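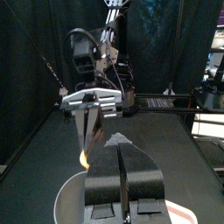 Home | Questions | Tags | Members | Ask

Budgeting a second arm for a tabletop cell: what am I leaving out?

Posted 8 Jan 2020 by Shiyu Shen
Print this page | E-mail this page

We have approval in principle for a two-arm bench cell for handling small items: wedge-shaped pieces, bowls, cups, trays. Delivery should be in March. My sheet has two arms, two parallel grippers, wrist cameras, a table frame and a PC. Purchasing wants one number and no second request. The Wondbridge quote covers the arms only. What else belongs on the sheet?
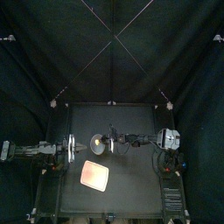 Two-arm layout with fabric enclosure. Bowl held by the right arm.

Answer 1 – Vito

Enclosure and cabling. Black curtain on all sides is cheap, but the frame and tension cables under it are not, and neither is the time to square it up. Allow 12 hours for assembly. Get spare fingers in the first order. We paid a separate freight charge on 9 finger sets that would have fit in the original box.
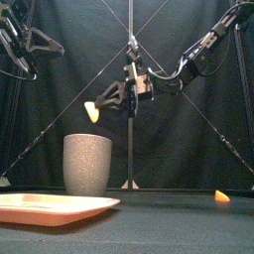
Also check the reach overlap before you fix the base positions. If both arms must work over the middle of the table, the usable area is smaller than the sum of the two data sheets suggests. Put the power supplies and an emergency stop on their own line, or someone will delete them.

Answer 2 – tang

just buy one arm first. second one sat in a crate at my place

Answer 3 – Revelura

Disagree with tang if the task needs one arm to hold a bowl while the other picks. Retrofitting means moving the first base and calibrating again. Add a fixed overhead camera as well. Wrist views lose the object behind the fingers.

Contact us | Copyright 2020 | Back to top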